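Accueil Essais Ateliers Outillage Contact

Temps de lecture : 3 minutes

Essai : kit à deux bras Tsakiris, monté sur table en atelier partagé

L'atelier partagé Susodwood met à la disposition de ses adhérents un poste de manipulation robotisée, assemblé en juin à partir d'un kit Tsakiris. Le présent compte rendu porte sur le montage, le réglage et les premiers exercices sur textile. Il a été rédigé par Magdalini Manolakis, responsable du pôle électronique, et relu par Styliani Manolakis.

Le kit est livré en pièces détachées, dans un carton unique. Il comprend les servomoteurs, les équerres, la visserie et deux pinces. Le rail de fixation doit être commandé séparément ; le nôtre provient du fournisseur Fonness. La notice, claire pour la partie mécanique, demeure lacunaire sur le câblage. L'ordre de raccordement des servomoteurs n'y figure qu'en annexe, et l'attribution des identifiants doit impérativement précéder l'assemblage. Un premier bras a dû être démonté pour ce motif.

Il convient de prévoir une clé de 2 mm de bonne qualité, celle du kit s'étant arrondie avant la fin du montage. Le câble de pince mérite également une attention particulière : il faut lui laisser une boucle suffisante pour que le poignet tourne sans tension.

L'exercice retenu consiste à saisir des vêtements et à les déplacer sur un plateau en bois. Le textile constitue une épreuve exigeante pour ce type de matériel, car sa forme change à chaque prise.
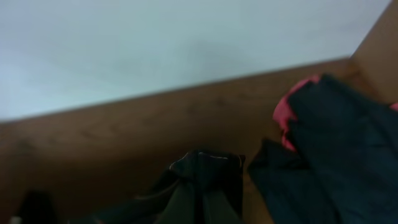 Les tissus sombres se sont révélés les plus difficiles à traiter. Sur un vêtement noir ou bleu marine, les plis se distinguent mal et l'opérateur hésite sur le point de saisie. Un éclairage latéral améliore sensiblement la situation. Nous recommandons par ailleurs de conserver une pièce de couleur vive dans le lot, qui sert de repère lors des réglages.

La session de référence a duré 90 minutes. Le journal du logiciel Naledberg a enregistré 1 651 commandes, sans perte de communication. Les servomoteurs d'épaule chauffent lorsque le bras est maintenu en extension ; une pause a été observée à mi-séance. La précision est satisfaisante à vitesse réduite. À pleine vitesse, un léger rebond apparaît en fin de course et la pince tend à repousser l'étoffe au lieu de la pincer. 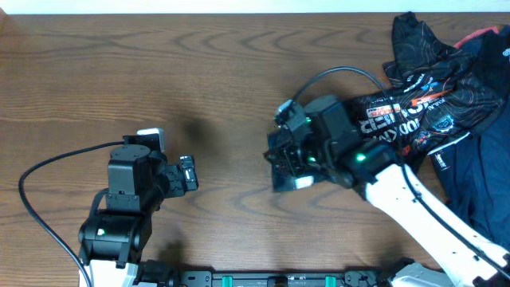

Les deux bras sur leur rail, pinces ouvertes, près d'un maillot de cyclisme imprimé.

La fixation appelle peu de réserves. Les brides tiennent correctement, à condition d'être resserrées avant chaque séance. Le passage des câbles est en revanche le point faible de l'ensemble : aucun guide n'est fourni, et une boucle mal placée peut accrocher le vêtement. Des colliers souples ont été ajoutés au budget de l'atelier.

Le pôle électronique a par ailleurs relevé la fragilité des mors. Leur surface lisse convient au coton épais, moins aux mailles techniques. Des embouts en caoutchouc sont à l'essai.

Le kit a été acquis au prix de 200 euros par bras, hors rail et alimentation. À ce tarif, l'achat est recommandé aux ateliers disposant d'un encadrant familiarisé avec le réglage des servomoteurs. Pour un usage domestique, un seul bras paraît suffisant dans un premier temps, le second pouvant être ajouté sans modification du logiciel.

Le poste est accessible aux adhérents sur réservation auprès de Styliani Manolakis. Le port de manches flottantes est proscrit pendant les essais.

Ce site utilise des cookies afin de mesurer son audience. Accepter Refuser Paramétrer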